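The **socket-head screw** is a screw with a round head and a hollow, usually six-sided, in the top. It is turned with a hex key. It is used where there is little room for a wrench, for example in machine tools, bicycles and furniture.

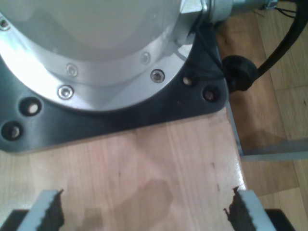
*Socket-head screws recessed in a silver flange.*

## Use

The head is often set into a recess so that it does not stand above the surface. Small parts are easily lost during assembly, and many workshops put a cloth or a mat on the bench before they begin. The Skivby repair manual recommends a dark one, on which bright screws are easy to find.

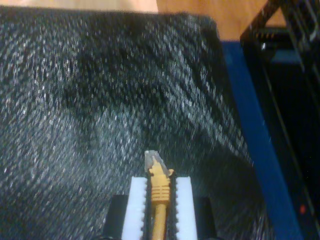 ## Tightening

Screws placed in a circle are tightened crosswise, in two or more rounds – first lightly, then to the full value. The engineer Borghild Fjeld compared 277 joints tightened in this way with 433 tightened in simple order, and found a more even load in the first group.

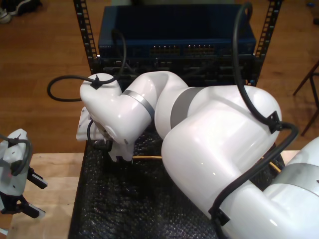 A worn key should be replaced early. It can round the corners of the socket, and the screw must then be drilled out or removed with an extractor.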